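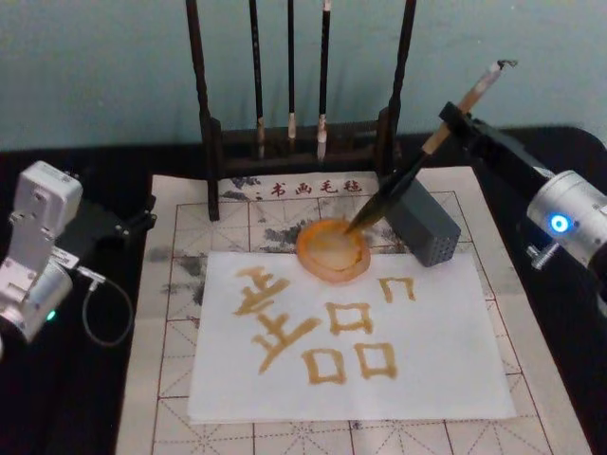

Ferdinand Thaler asked, after reading my last update, whether people wouldn't learn more from a fat stack of cheap paper than from one nicely set up table, and said he'd started out on newspaper and was none the worse for it. Fair point! I've done newspaper too, and I still do it at home. But the Stelis grant was for a calligraphy corner people could sit down at and start, and newspaper drinks ink like a sponge, so let me tell you how the corner is coming along and you can judge whether he's right.

**October 10, 2023**

So, the table. It's black, it's up against the pale wall, and I'm very happy with both. I had wanted a lighter tabletop (the one we looked at in the Distenine catalog), and I got talked out of it, and now I'm glad. White paper on a pale mat on a black table is so easy on the eyes. You sit down and you know right away where you're supposed to be working.

The felt mat covers most of the top. It's the kind with the practice grid printed on it, squares with the dashed cross and diagonal lines, and 书画毛毡 along the far edge, which just means felt for painting and calligraphy. I get asked about those lines more than anything else on the table. They're for placing the parts of a character: where the middle is, how far a sweep should go, how much air to leave in a corner. With a big sheet on top you mostly lose them, so I've been telling beginners to practice a character small first with thin paper over the squares, and then go big once they've got a feel for where things sit.

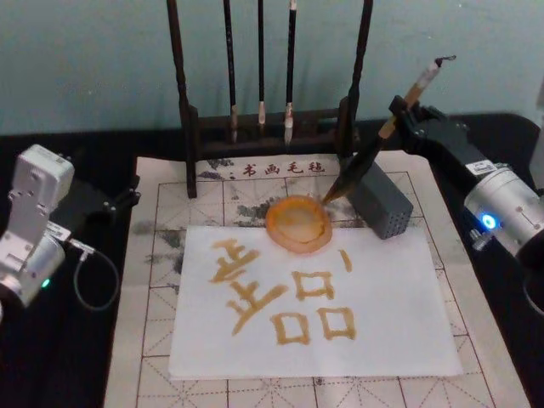
I should own up about the stains. The felt has picked up some big cloudy gray ones, and they are not coming out. I tried cold water, then cold water and a little soap, and all I managed was to make one of them wider. A new mat is in the budget if you want me to spend it, but I'd like to leave this one be. A stained felt works just as well as a clean one, and I've noticed beginners relax a little when they see they won't be the first to make a mess.

Now the money, quickly, and then back to the fun part. The grant was $2,000. The table and the rack took the biggest bite, with paper next. I had set aside $30 for ink dishes and spent $20 of it, so there's a bit left for when we chip one. Receipts are in the folder at the Grister office, and I'll scan them for the December report.

The rack was my splurge and I'd do it again. It's dark wood with turned posts and carved scrolly panels down low, and curly carved ends on the top bar that everyone wants to touch. Sjöberg had a plain one for less and I did think about it for a whole week! What sold me was the practical side, though. Brushes hang tip down on it, so after rinsing they drain away from the handle and the hairs keep their point. Before this we dried them lying flat on a dish towel, and I can't tell you how many came out with a bend in them.

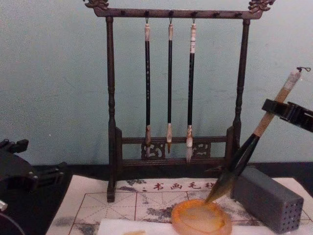

Brushes, then. The ones with black handles are for smaller and medium work, and the slim one is the favorite with anybody who writes neatly already. The big one with the light wooden handle is what I give people for a single large character. It scares them a little, and it holds so much ink that you have to press the extra out against the rim of the dish or you'll get a puddle at the start of the first stroke. Go slow on the pressing, is my advice. Too little ink and the long sweeping strokes turn grainy before you get to the end, which can look lovely, but it's better when you meant it.

We're also using an amber-brown ink at the moment. I like it for teaching! Black hides everything, while with the brown you can see where a stroke is darker at the edge and paler in the middle, and you can talk about speed and pressure while looking right at them.

Still on my list:

- a proper paperweight or two, long and low
- heavier paper for the large characters
- a second dish for rinse water, kept well away from the ink
- a card with basic stroke order, big enough to read from the chair

The first 9 sign-ups for the winter group are in, and I haven't even put the poster up yet. I'd like to run them in pairs, one writing and one watching, then swap. You learn a lot from watching somebody else's brush come down.
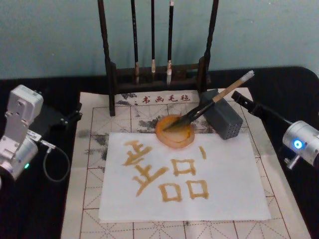
Do beginners start with a large character or a small one?

They start small, on the grid, and move to one large character per sheet when they're comfortable with how the parts fit together. Characters with a left side and a right side are the tricky ones, as the left half tends to grow and then everything on the right gets squeezed. I have people paint the same one over and over on fresh sheets and keep them all, so they can lay them out later and see what changed.

If you'd rather see the mat replaced after all, let me know before December and I'll put in the order with the paper.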